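Courses > Facilities Management > Unit 5 > Work Surfaces and Lighting
Last updated: May
Reading time: 5 min

Unit 5 handout: Choosing a work surface

Glare is the most common complaint in shared workrooms, and it is often blamed on the lamps. Check the surface first. A glossy top reflects the ceiling fixtures into the eyes of anyone seated, and a very dark top makes white paper hard to look at for long.

For desk work, plan on 600 mm of clear depth per person. Leave 15 cm at the back for items that stay put — trays, chargers, a phone. 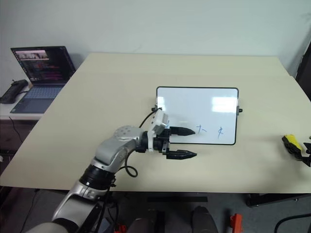 Color matters as much as finish. Pale, warm tones sit between white paper and dark equipment, so the eye adjusts less when it moves from one to the other. A large cream-colored table is a typical choice, and a small whiteboard can be used on one for notes that change during the day. Cables should not hang where a sleeve can catch them.

The Semgate case (reader, p. 40) covers a refit in which the tops were replaced and the lamps kept. Compare it with Neltlow, where the reverse was done.

For Sunday: read both cases and measure one table at home. Bring length, depth and height. Sketches are fine.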